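Snacks for the last eight miles: Naima Kamel on walking the Faltport trail

25 January 2023

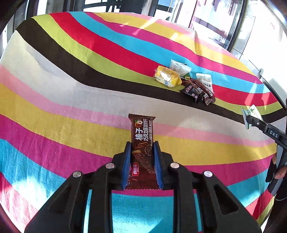
Naima Kamel had been home from the Faltport trail for less than a month when we talked, and she was already planning to go back. "I had the map out again before my boots were clean," she says. "My sister thinks I've lost it."

The trail starts at Kuditham, where the bus turns around, and follows the old salt road up over the ridge and down to the harbor at Faltport. Most people do it in summer. Naima went in December, alone, and took 4 days over it, and she can't say enough good things about the light. "It's so low all day long! You get these long gold shadows at lunchtime. I kept stopping. I'd tell myself, okay, walk for an hour now, and then the clouds would open over the valley and I'd be standing there again with my mouth open."

She grew up in a family that drove everywhere, and didn't own a backpack until she was past thirty. What got her started was a bad winter at work and a library book about long paths. Her first real hike was a loop near Ostik, and she did almost everything wrong. "Cotton socks. Jeans. One giant bottle of water that banged against my hip the whole way. I loved it. I was limping and I loved it."

Food is a subject she could talk about all afternoon (we nearly did). She used to pack proper lunches, with bread and cheese and a little knife, and found she was too cold to sit still and eat them. Now she carries things she can get into her mouth while moving, mostly nutty ones, and saves the hot meal for the evening. "Hazelnut anything. I'll eat it half frozen. And I keep one in the chest pocket for the end, when you can see the harbor lights and they don't get any closer."

The high point of the trail is the Shawky saddle, at 567 meters, and she crossed it on her second morning in a wind that made her laugh out loud. "You can't do anything else. It pushes you along like a big dog." On the far side the path drops into birch woods, and she heard owls there before dark.

Would she tell a beginner to go in winter? She thinks about it for a while. "Go with a friend the first time, and get the bus times for Kuditham written down on paper, your phone will die in the cold. And start early. I left the hut at 8 every day and I still came into Faltport by headlamp."

She is hoping to walk it next in the other direction, starting from the sea.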